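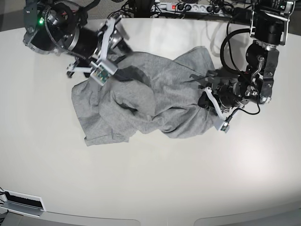
Can a councillor drive a minibus on our route for publicity?

Posted by Kendra Marchand, 24 November 2025

I look after bookings for a community minibus in Tilla. We run a shopping service to Girard and back, and passengers pay a small fare. Our ward councillor has asked if he can drive the bus for a morning, pick up passengers and have his photo taken at the stops. He says it would help get people interested in using the service, and he may be right, as numbers dropped in October when the timetable changed.

He has an ordinary car licence and is 52. He has never driven for us. There is an election next spring and I think he is standing again, although he hasn't announced it. Two of our regular drivers are against the idea and one has offered to sit beside him.

Is this allowed, and if it is, what do we need to sort out first? I don't want to offend him. The council gives us a grant of £1000 a year towards fuel.

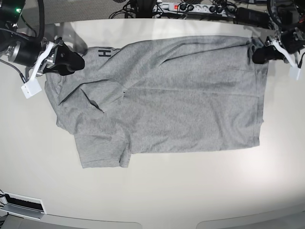
I should add that the bus has 16 passenger seats and we operate under a section 19 permit. The insurance is in the name of the group.

Aaliyah Li

There are a few separate matters here, so I'll take them one at a time.

Licence. It depends on when he passed his car test. At 52 he most likely passed before 1 January 1997, in which case he may have D1 (not for hire or reward) on his licence. Ask to see the licence and get a check code from him so that you can look at the record online. Don't go by age alone. If he passed later, different conditions apply, including the weight of the vehicle, and you would need to go through the permit guidance line by line.

Insurance. Ring your insurer before you say yes to anything. Most group policies want drivers named or approved, and some ask for an assessment first. Tell them it is a one-off with the press there and get the answer in writing. Having one of your drivers in the next seat doesn't make him insured.

Your own rules. If every other driver has to be assessed and do a familiarisation run, he should do the same. When I helped with the Rultau bus we had a mayor who wanted a turn. He did the assessment one evening, drove an empty bus round the estate for 30 minutes and then decided he would sooner be a passenger. The photos in the local paper were perfectly good. 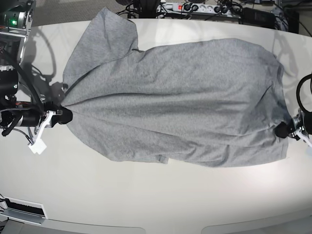
Politics. If your group is a registered charity you have to be careful not to look as if you are backing a candidate. A visit from a sitting councillor is normal enough. A visit that ends up on an election leaflet is another matter. I would write to him and say the pictures are for publicising the bus service and can't be used in campaign material. Offer the other ward councillors the same invitation and keep a copy of the letter. Once the pre-election period starts I would leave it alone altogether.

Passengers. Ask them beforehand if they mind being photographed. Some of ours did mind, and one lady stayed at home that week — she'd had no say in it. Put a notice on the bus and let people sit at the back out of the way.

On the grant, I wouldn't bring it up with him at all. It comes from the council and he shouldn't be linking the two.

bivero_resident

We had this in Bivero. He drove 5 stops, waved at everybody, held up the traffic by the chemist and we never saw him on the bus again. Typical politician. Just say no, they only turn up when they want your vote.

Kendra Marchand

Thanks both. I've asked him for the licence check code and left a message with the insurer. I've also said he is welcome to ride along to Girard on a normal shopping day, and he seemed fairly happy with that.

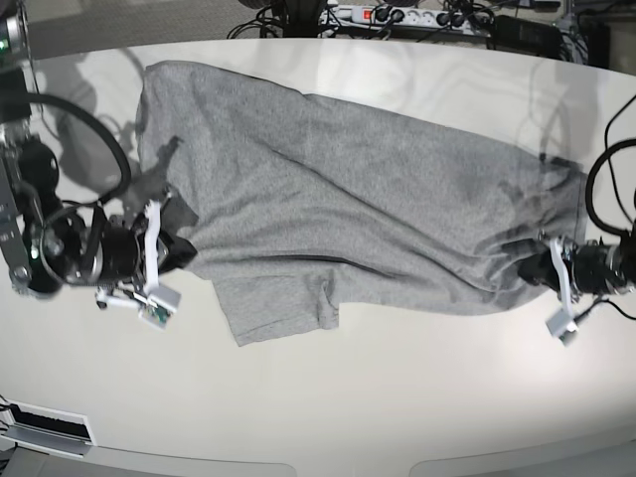 Aaliyah, do you still have the wording you used for the notice on the bus? Ours would have to go up a week before, as several passengers only travel with us on alternate weeks and I'd need to ring the rest.

Aaliyah Li

I'll look it out. It was only two lines — the date, who was coming, and a phone number for anyone who didn't want to be in the pictures. Make the phone number large.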